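4.2 Shirts that start as a heap

Folding guides nearly always begin with a shirt that is already flat, sleeves out, collar at the top. Laundry never arrives that way, and the stretch between heap and flat shirt is where our study found its best material! Jin and Dekker coded 12 folding sessions for this section, all done on a plain pale table, and marked every moment when the outline of the cloth changed.

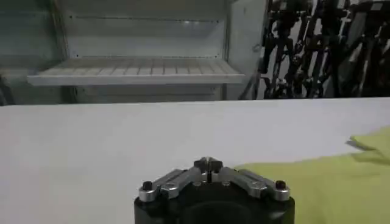 Figure 3a. Yellow-green cloth on the right side of the white tabletop.

We chose a single-color fabric on purpose. With no stripes or checks to follow, a folder has to read the shirt from its edges and its shadows, and those turn out to be wonderfully rich. A raised curl often gives away a hem. A long taper is a good bet for a sleeve -- though in three sessions our coders first marked a twisted body panel as one.

Knit fabric adds its own trouble. It gives when pulled, so straightening one side tends to drag the other out of line. Coders scored each layout on a scale from 1 to 7, where 7 meant that the collar, both sleeves and the hem could all be named at a glance. Few first layouts scored above 3.

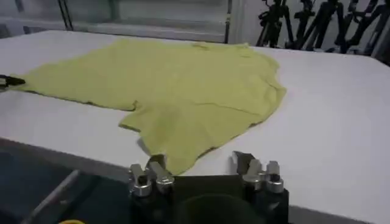 Figure 3b. Knit garment laid out unevenly, with a narrow section reaching left and a more rumpled right side.

Low scores did less harm than we expected. Once the body had been brought into a long rectangle, most of the early mess was hidden inside the layers, and only the ends still told the story.

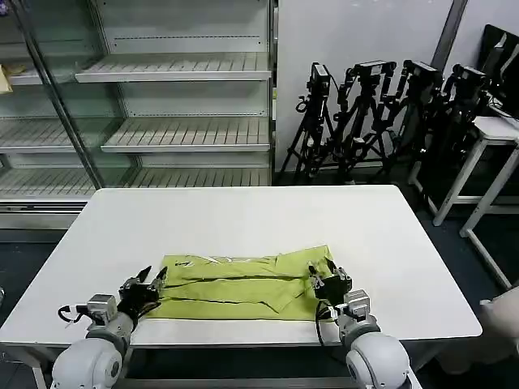
The collar end is the stubborn one. It has more seams and more layers, and it likes to stand up a little while the opposite end lies square. We love this detail, and we return to it in Section 4.3, where the same sessions are scored again for the thickness of the finished fold at each end.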